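Randholm Shared Workshop
Pre-use check, bench arm (home build), with comments
October round
Checked by: Larysa Kuzmenko
Build owner: Adjei
Result: not passed for unattended running. Two items open, see end.

I was asked to fill this in as a yes/no sheet. I've kept the yes and no, but most of these questions can be answered yes by a machine I wouldn't stand next to, so read the comments.

1. Arm base fixed to bench
Yes.
Comment: 4 bolts, all through the bench, no wood screws. The last version was held with clamps and I said so at the time. I put my weight on it and it didn't shift. I'd still like lock washers.

2. Emergency stop fitted and reachable
Yes, with a complaint.
Comment: It works. I hit it 10 times in different parts of the motion and the arm stopped each time. But to reach it from the stool you have to lean across the area the arm moves in. Whoever put it there was thinking about where the cable was short. Move it to the near left corner of the bench.

3. Stop cuts motor power, not only the program
Yes.
Comment: Adjei told me this and I didn't take his word for it. Meter on the supply, stop pressed, voltage gone. The arm also drops a little when that happens. Keep hands out from under it.

4. Cables secured and clear of joints
No.
Comment: The gripper cable rubs at the second joint when the arm folds back. There is already a shiny spot on the jacket. A zip tie was added while I was standing there, which moved the rubbing further up. Needs a proper loop and a guide.

5. Power supply suitable and fused
Yes.
Comment: Drostico unit, closed case, fuse fitted. The label on the fuse holder was missing, so I wrote one. Please don't "upgrade" the fuse when it blows. If it blows, find out why.

6. Gripper opens on loss of signal, or holds, and we know which
Partly.
Comment: It holds. The notes said it opens. I pulled the signal lead three times to be sure and it held every time. Holding is fine by me for light plastic parts, less fine if a finger is in there. The notes have been corrected in pen.

7. Grip force limited
Yes, as far as I can tell.
Comment: There is a limit set in software, value 183. I asked 183 what and got a shrug. It's a raw number from the Plultberg driver board and it was arrived at by trying things until nothing cracked. I pinched a pencil and it left a dent. So there's a limit, and I can't tell you what it is in any unit a person would use. Somebody should borrow a kitchen scale and find out.

8. Motion tested in simulation before running on the arm
Yes.
Comment: This is the part everyone is proud of, so I'll be careful. The routine is run on the computer first, on a model of the gripper and a wooden tabletop with a yellow funnel to reach for and a dark stick standing close to the right finger. It is useful for catching stupid moves, and it did catch one that would have driven the wrist into the bench.

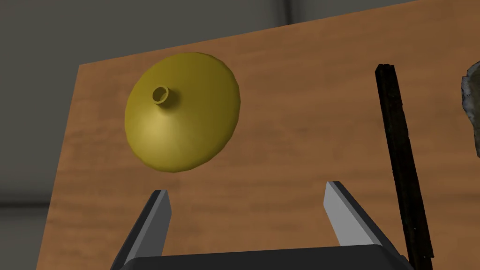 What it doesn't do is tell me anything about items 1 to 7. The simulated table has no coffee on it and no sleeve hanging over it. The simulated cable doesn't rub, there being no simulated cable. I was told a routine was "already proven" when it had never been run on the real arm, and I'd like that word kept off the whiteboard. Write "passed in sim" and leave it there.

Also, the bench height in the model has to match the bench. It was entered from memory. I measured, and the real one is higher by the thickness of the mat, which is enough to blunt a fingertip. Corrected while I was there. Recheck if the mat comes off.

9. First real run at reduced speed, person at the stop
Yes.
Comment: Done with me at the stop. Slow setting, empty gripper, then one light part. No trouble on either. One good run is one good run.

10. Keep-clear line marked
Yes.
Comment: Tape on the bench and floor. The bench tape is already peeling at the front corner. Paint would last.

11. Guard or screen
No.
Comment: Not required at slow speed under our rules. I'd refuse full speed without one. The offcut of clear sheet by the band saw would do if it's still there.

Open items
2 to fix before anyone leaves it running alone: cable at second joint (item 4) and stop button position (item 2). Slow, attended use is allowed meanwhile.

Recheck when both are done. Show me the loop before you close the cover.

L. Kuzmenko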